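Search notebook entries

2024-12-21 Wastach trial, batch 13

Wollholm binder cast at 200 g per tile, 2 tiles. Pigment premixed dry, then water added in one pour. Awuor ran the mixer. Surface voids on the second tile, worst near the corner. Cause unknown; suspect short vibration.
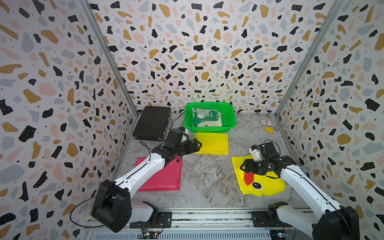 Terrazzo-style walls, marble-patterned floor. 

Ground to 2000 grit. Gloss uneven along one side. Mwende wants the Daly sealer repeated with a thinner coat. Fondura aggregate on back order from November, so chip size stays as is. Recheck voids after cure.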